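Strawberry wallpaper with a fern print, too much?

marigold_attic
Hello all! I'm doing over the little hobby nook off our kitchen and I have fallen hard for a pink strawberry paper (big red berries, little pink ones, white flowers in between). My trouble is the worktop. I already have a pale covering with gray ferns on it, and my sister says two prints in one small space will give everybody a headache.

Toltolcombe9
Your sister has a point, I'm afraid. I papered a pantry in cherries once and had to go plain on every shelf before I could stand in there.

hettie_b
Oh, I disagree! Gray ferns are so quiet that they let the berries do the talking. I would worry more about finding your small tools on a busy surface, so do get a holder for them.

Toltolcombe9
Quiet on a sample, maybe. Tape up a big piece and live with it until Wednesday, is all I'm saying.

alina_o
We have nearly the same pair, so let me add mine. Berries on the walls, ferns and small tan flowers underneath, and silver posts in the corners, which I like much better than white trim.

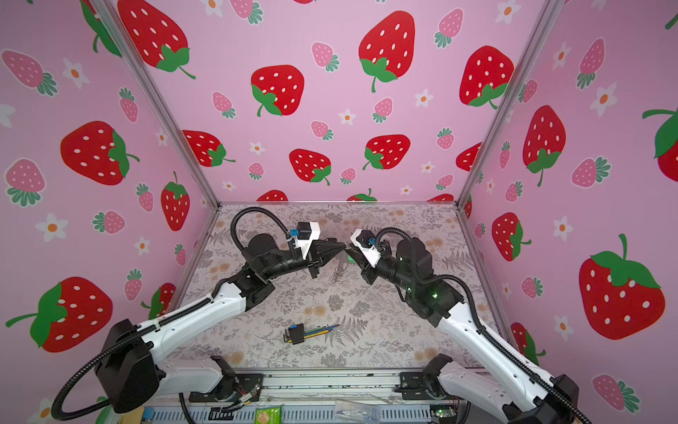
Givitz, November

The Allen keys stay in their black holder with the blue clip, and they show up very well against the pale print. I love it as much as ever!

marigold_attic
Alina, you've made up my mind, thank you! Toltolcombe9, I'll still tape up a piece first.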